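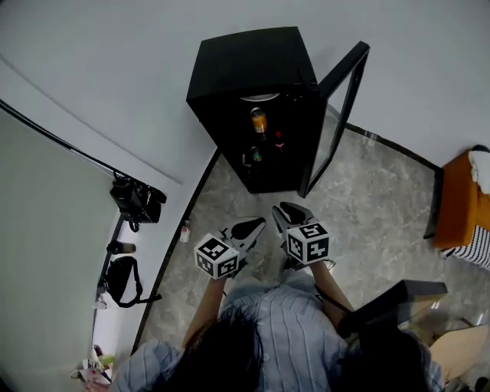

Kacper Tokarz reckons our lot need more demonstrations and less arguing, and he may be right, but I'd like a second view before I ask nine tired students to fetch another hundred drinks. We're a college robotics club. The project is teaching a policy to take a bottle out of a mini cooler and put it on the floor beside it, using hand-held grippers with marker cubes on them. We have 50 good takes so far, all with the door already open. The trained result is very confident. It reaches into the cooler, closes firmly on nothing at all, and carries the nothing out with great care. With the red-capped bottle it does rather better than with the others. The showcase at Millurton is in March and we have promised them a drink. What would you change first: the number of takes, the lighting, or the club?
Graça Meireles

Zdzisław Sikora
Check your tracking before you collect anything else. The inside of those coolers is black, the bottles are half in shadow, and the little lamp at the top does very little for whatever is standing lower down. That is hard on the policy. What tends to be worse is the cubes. When you lean in, one hand goes behind the door or into the dark, the markers drop out for a moment, and the software fills the gap with a guess. Your policy then learns the guess.

Plot the gripper path for each take and look at the bit where the fingers close. If it jumps, bin the take. We did this at Tallstead last year and threw out 7 of our first batch, including the two everyone was proudest of. The grasping got better without a single new recording.

After that, put a lamp outside the cooler, off to one side, and leave it alone. Tape its feet to the floor. Someone will move it to read their phone.

Also, your red cap. My guess is it's the easiest thing in there to see, so the policy has learned "go towards red" and is hoping for the best with the orange label and the green cap. Swap the places of the bottles between takes. If the red one always stands in the same spot you can't tell whether it has learned the colour or the spot.

Mieczysław Pawlak
more data. we had 1,315 takes by the end and it worked fine

Zdzisław Wieczorek
Mieczysław's had a whole summer and a paid technician, so don't take that number to heart.

I'd agree with Sikora on the order of things. One to add: check how wide the gripper is opening in each recording. Ours at Brzozowska had slipped by a few millimetres after a knock, so every grasp in the data was a bit wider than the real one. The robot did as it was told and held the bottle with great tact until it fell. Calibrate at the start of each session and again after anyone says "it's fine".

And agree on one way to do it. We had 2 people collecting, one who went for the neck and one who went for the body, and the policy settled on a spot in between that suited neither.

Graça Meireles
Thank you, all. Plotted the paths last night and there is a jump just before the fingers close in far more of them than I'd like. Kacper has been told. He says this means we need more demonstrations.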